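4.2 The open day at Grandstead

We had planned the open day as a bit of a celebration, and I'll admit I was more nervous about it than about any of the lab trials. Selina Kofler had sent out the invitations back in April, the Praltance people were coming, and we'd promised everyone that Mathias would drive the outdoor route on its own while they walked along behind it. (Mathias is the wheeled base from Section 3, with the same planner and the same settings. We didn't touch a thing for the visitors!)

The route ran along an unpaved lane with a concrete wall down one side and a raised walkway down the other. I liked it the moment I first walked it, mostly for the ruts, which are just the kind of ground our simulator gets wrong. The wall is a gift for localization, long and flat with posts to lock on to, but the dirt and gravel are another story, and the wheel odometry drifts a good deal more out there than it ever did on the hall floor. 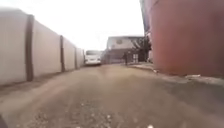 Figure 7. A stretch of the outdoor route, with the wall on the left.

So we gave each group of visitors the same short talk, handed one of them the stop button, and let the robot go. We did 14 runs over the day. Of those, 12 reached the goal with no one stepping in, and the other two ended when the person holding the button pressed it. I've counted both as interventions in Table 4, even though Heidrun Hollenstein argued (loudly, over lunch) that one of them was just a nervous thumb. Fair enough, but I'd still rather be strict here than explain it to a reviewer later.

What surprised me was how much the visitors cared about speed. In the lab we'd been fussing over path smoothness for months, and out on the lane people kept asking why it slowed down so early when somebody was still far off. That's the cautious margin from Section 3.4 doing its job, but seen from behind it just looks hesitant! We logged 371 of these slowdowns across all the runs, and I went through every one of them afterwards with Selina. The breakdown by cause is in Table 5, and the changes we made to the margin are in the next section.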